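Porell Two-Hand Club Kit
Item 254
For school clubs, evening classes and senior projects
$2,798 per kit

I run the robotics club that this kit grew out of, and I still write the product page because I'm the one who gets the emails. So if this reads less like a catalog and more like a club advisor talking too long at the end of a meeting, well, that's what you've got!

The kit started as a student project. We had two seniors' worth of spare time, a pair of Enus arms with plain grippers on them, and a group who were tired of grippers and wanted fingers. They spent most of a winter on wrist adapters (the first batch cracked, the second batch was too heavy, the third batch is more or less what we sell). By March they had both hands running off one laptop, and other clubs started asking where we bought it. We hadn't bought it. Now you can.

What comes in the box

Two five-finger hands, one left and one right, in black
Two wrist adapters that fit the Enus arm
Control board and power supply
Cable set, with spare finger cables
A set of colored cubes for the pick and place lessons
26 printed lesson cards, plus the teacher's binder
Hex keys in the sizes you need (buy a second set anyway, they walk off)

The arms are sold separately. A lot of clubs already have a pair, and I'd hate to make you pay twice. If you don't, Xiong Supply carries them and will ship both boxes together if you put our item number in the order notes.

How we use it in class

Our class takes 8 students per kit. That's two crews of four, and they swap at the half hour. One crew drives while the other writes up what they just did, and then everybody argues about whose turn was longer. I've tried bigger crews and you end up with kids watching instead of working, so if you have a large group I'd rather see you borrow a second kit from a neighboring club than crowd the table.

The first lessons are all about one hand at a time. Open, close, point, hold a pose. Then you bring in the cubes, and that's where the fun begins - students who were bored by the posing lessons suddenly want to stay late. The cards start with picking up a single cube, then sorting by color, then passing a cube from the left hand to the right. Passing is hard. Plan on spending more than one meeting there and don't let anybody tell the group they're behind.

Set up on a light, plain tabletop if you can. Ours is white and it makes the cubes much easier for students to pick out from across the room. Clamp the arms before you plug anything in, leave some slack in the cables at the wrist, and keep drinks on another table entirely (ask me about the orange soda).
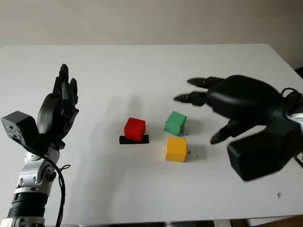

Can we use the kit at a competition?
The Prindolov Cube Challenge accepts it in the open class, as long as your students wrote their own control program. You can keep our wrist adapters and the stock hands. Read the current rules before you register, though, as the size limit for the base has changed on us before.

Care and repairs

The fingers are meant to be taken apart by students. Each one comes off the palm separately, and the lesson cards walk through it early on, so a broken finger doesn't end your meeting. Spare fingers and cables are in the parts list. If a hand stops responding, check the plug at the wrist first, then the board. We'll replace anything that fails in the first school year, and I'm pretty easygoing about what counts as failing.

Ordering

School purchase orders are fine. Put your club's name on the form along with the arm model you have so we pack the right screws. We build kits in small batches after school lets out, so there may be a wait in the fall. Email me before you order if you're not sure your arms will fit - send the model number off the base and I'll check it against our adapters.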